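Sorting work moves to the new task planner

Thu 21 February

The sorting station in the Dostham lab has been running on the new planner for most of this month. The old setup was a long script that Zakhar Hladun wrote for the first demo, and it did one thing: go to the next item, pick it up, drop it in the bin for its class. If a grasp failed, the script carried on as if it had the item. The replacement, which we are calling Zornon, keeps a list of what is on the table and where each item should end up, and it updates that list after every move.

The table layout is the same as before. Items go in a row on the far side of the bins, and each class has its own bin. We use ordinary recycling, and the can and the bottles are not swapped out when they get scuffed or bent. A dented can is a better test of the grasp code than a new one.

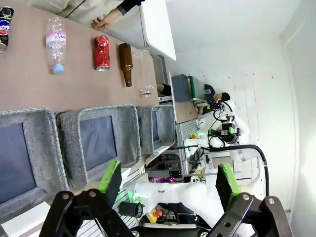
Cans, plastic and brown glass lined up behind the three bins.

Perception has changed less than planning. The detector still runs on the wrist cameras and on the fixed camera, but the results now go into one shared table of objects instead of three separate ones. Each entry has a class, a position and a confidence value. When two cameras disagree on the class, the planner leaves the item alone and asks for another view. The limit is 3 extra views per item, and after that the item is marked as unknown and skipped.

Clear plastic is where most of the disagreements come from. An unlabeled bottle lets the tabletop show through, and the depth readings on it are patchy. Cremilda Guimarães has been relabeling the clear bottle images from last April and expects to retrain when that is done. Until then, the confidence threshold for the plastic class is set lower than for the other two.

People can also step in during a run. If someone moves an item by hand, the planner sees that the table no longer matches its list and rebuilds the list from the cameras. It does not try to work out who moved what. The rebuild takes 8 seconds at the moment, and the arms hold still until it is finished.

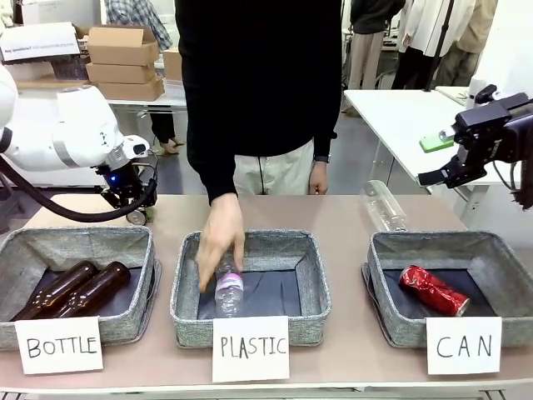
A hand on the plastic bottle in the middle bin. The labels read BOTTLE, PLASTIC and CAN.

The bin labels are for people. The software gets the bin positions from a config file, and anyone who moves a bin needs to edit that file or run the calibration script again. The script is in the tools folder of the Dehghan repository and takes the station name as its only argument. Please do not copy positions over from the Eden station. The table there is a different height.
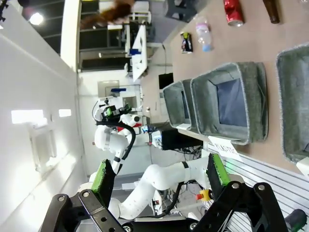

Issue 30

Arm assignment is the other new part. The planner splits the table down the middle and gives each item to the closer arm, unless the path would cross the other arm's working area. In that case it waits. Waiting makes the run slower, but it lets us turn off the old collision rule that stopped both arms whenever the wrists came close to each other.

Grasp checks now happen twice, once when the fingers close and again before the release. The first check compares the finger gap with the expected width for the class. The second one looks at the wrist camera. Crushed cans still cause false failures on the first check, as their width depends on which way they are turned. Zakhar is replacing the single width with a range for each class.
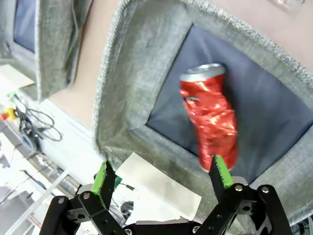 Can I try the planner without the arms?
Use the replay mode. It reads a recorded session and shows each decision the planner would make, with the object list next to it. There are 10 sessions in the shared folder, and the readme explains how to add your own.

The next change to go in will be the retrained plastic class, followed by the width ranges. Station bookings are on the usual sheet. Bug reports should go to Cremilda with the log file attached.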